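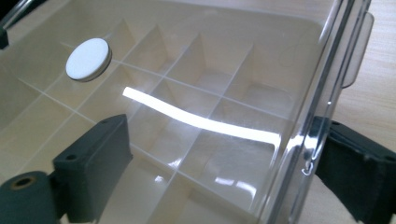 3.2 Listing data

Condo listings for Brindthorpe and Posurau, pulled from the Zaidi feed. 209 units at first; 117 left after dropping duplicates and anything with no floor area. Withdrawn and relisted units kept as one record, first asking price used. Views coded by hand from the ad text (ocean, golf, street, none), 13 ads unclear and coded none.

Figure 2. Small parts organizer, lid closed, white disc on top.

Balcony count was missing more often then we expected, so its left out of model 1. HOA fees monthly, not adjusted. Sale prices only thru September, later closings go in section 5.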